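Guia de recolha de demonstrações: arrumação de objetos em estante

Âmbito

O presente guia destina-se aos operadores que recolhem demonstrações por teleoperação para o treino de políticas de manipulação no projeto Gerden. Aplica-se às tarefas de mesa executadas com robô humanoide. As tarefas de chão e de abertura de portas são tratadas em guias próprios.

Cada demonstração regista em simultâneo o vídeo das câmaras fixas, as posições das juntas, o estado da garra e os comandos do operador. Uma demonstração corresponde a uma única execução da tarefa, do estado inicial ao estado final, sem interrupções. A meta para esta tarefa é de 2000 demonstrações aceites.

Antes de iniciar a sessão

1. Ligue a estação de controlo e inicie sessão com as suas credenciais individuais. Não são admitidas sessões partilhadas.

2. Selecione o perfil Liritz no menu de tarefas. O perfil carrega os limites de velocidade e a altura mínima da garra em relação ao tampo.

3. Confirme que a altura da secretária corresponde ao valor indicado na ficha da tarefa.

4. Verifique o percurso dos cabos do robô, tanto no chão como ao longo do braço. Nenhum cabo deve ficar sob tensão com o braço totalmente estendido.

5. Teste o botão de paragem de emergência. O teste é feito por dois operadores, um na consola e outro junto ao robô, e fica registado na folha de sessão.

Preparação do espaço de trabalho

Coloque sobre o tampo apenas os elementos previstos na ficha. A estante fica encostada à parede e não muda de posição durante a sessão. O cesto, pelo contrário, deve mudar de lugar entre demonstrações, dentro da zona que o braço alcança sem inclinação do tronco. A variação da posição inicial é indispensável: um conjunto em que o cesto parte sempre do mesmo ponto ensina ao modelo uma trajetória, e não a tarefa.

Altere também a orientação do objeto dentro do cesto. Os restantes elementos da sala podem permanecer como estão, desde que não interfiram com o movimento do robô.

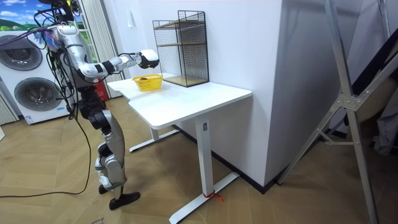
Garra apontada para baixo, junto ao cesto amarelo, com a estante de rede metálica ao fundo do tampo.

Execução da demonstração

1. Leve o braço à posição de repouso e aguarde o sinal sonoro. A gravação só deve começar depois do sinal.

2. Aproxime a garra por cima, com os dedos abertos e virados para baixo. Reduza a velocidade no último troço da descida.

3. Feche a garra sobre o objeto e eleve-o na vertical até ultrapassar o rebordo do cesto. Só então inicie o deslocamento lateral.

4. Pouse o objeto na prateleira indicada pela consola e abra a garra. Evite largar o objeto em queda.

5. Recue o braço até à posição de repouso e termine a gravação.

As pausas longas prejudicam o treino. Se precisar de refletir sobre o movimento seguinte, termine a demonstração, marque-a como incompleta e recomece. As correções breves – um segundo ajuste da garra antes de fechar, por exemplo – são aceites e devem ser conservadas.

Classificação e revisão

No final de cada gravação, a consola apresenta três estados: aceite, incompleta e falhada. As demonstrações falhadas não devem ser apagadas. São guardadas em separado e utilizadas no treino do classificador de sucesso.

A anotação textual deve ser curta e descrever a ação no infinitivo, como em «retirar o objeto do cesto e colocá-lo na prateleira». Não inclua comentários pessoais nesse campo; para isso existe a folha de sessão.

A revisão cabe a Syahrul Kusuma. Os pedidos de alteração à ficha da tarefa são dirigidos a Darmawan Hutapea, com indicação do código 2111. As fichas revistas entram em vigor em setembro.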